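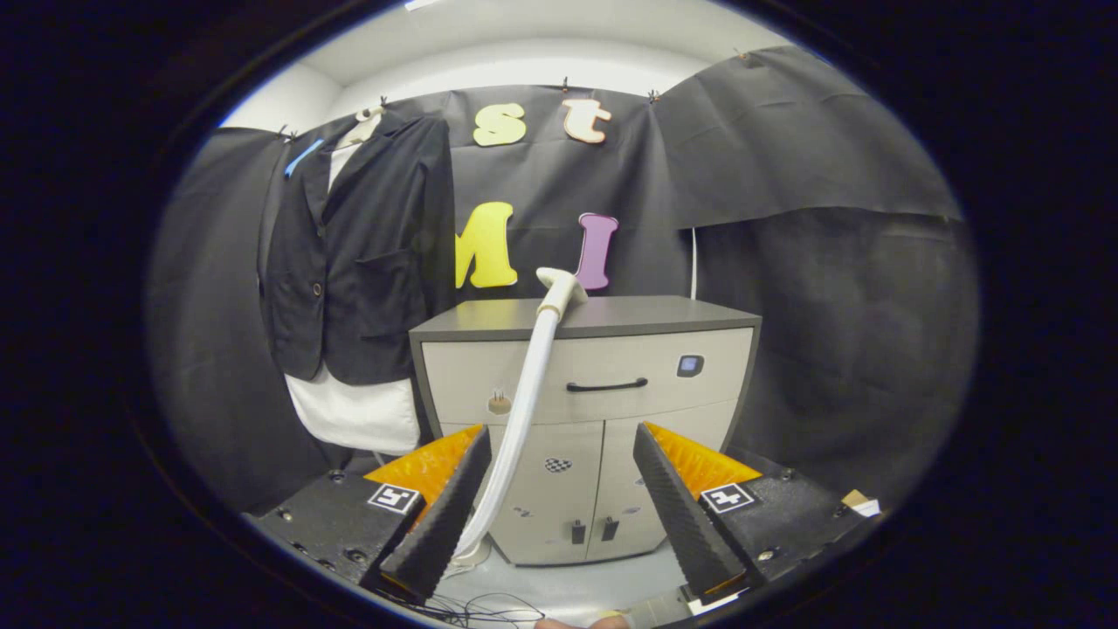
Photo: Clesgate, training bay 3

SPEAKER NOTES
What the cleaning crew does now
Plaltmont session on automation at work

Slide 1. Leave up while people sit down. Start on time.

I work on the deployment side at Clesgate. The talk covers one site, Zeltwood, which is an office building with evening cleaning. The task on the slide is surface vacuuming: hose, nozzle, cabinet top. It is a small task and I will stay on it for most of the talk.

Point out the two fingers and the ribbed grip faces. A person works the gripper by hand during a demonstration, and the recording is used to train the arm. The square markers on the plates are there so that the software can work out how far the fingers are open. Skip the math unless asked.

Slide 2. The job before

Crew of 17 on the evening shift. Each cleaner had a floor section and did everything in it: bins, floors, surfaces, restrooms. Surface vacuuming was the part most often dropped when the shift ran late. The supervisor's log did not record it as a separate item, so we had no baseline for it when we began. Say this early. Someone always asks for the before figure and there isn't one.

Slide 3. Demonstrations

568 recorded demonstrations, all made by people from the cleaning crew. Engineers recorded a first set of 100 and we threw them out. Engineers hold the nozzle flat and move it in straight lines. Cleaners tilt it, go around the edge first, and slow down at the back of the surface where dust collects.

Recording was paid at the normal hourly rate. The crew asked for a higher rate, on the grounds that they were teaching. Management at Zeltwood said no in the first round and agreed to a supplement in the second. I think the crew had the better argument — their way of working is in the model and stays there after they leave the company.

Slide 4. What changed on the shift

Surface work moved from all sections to 3 arms on carts. Two cleaners per shift now place the carts, clear the surfaces, and deal with stops. Most stops are hose problems: the hose catches on a drawer handle, or it twists and pulls the nozzle off the surface. Clearing one is quick but it interrupts whatever the cleaner was doing.

The rest of the crew got larger floor sections. That was decided in the staffing plan, before the arms arrived, and the arms were used to justify it. Do not soften this. The Zeltwood people in the room will know.

Slide 5. Skills and job titles

Cart work has no job grade. It needs judgment about what can be left on a surface and what has to be moved, and it needs some fault finding. Payroll still lists it as general cleaning. The Karunaratne report on service work (handout, second page) proposes a separate grade. Read the paragraph aloud if time allows.

Slide 6. Open items

Noise on occupied floors after 6 p.m.
Who signs off a surface as clean.
Whether recordings can be withdrawn by the person who made them. Currently they cannot.
Wrist strain from long sessions with the hand-held gripper. Sessions are now limited, with a break between sets.

Questions. If cost comes up, refer to the handout and do not quote from memory. Go back to slide 1 for any question on hose handling.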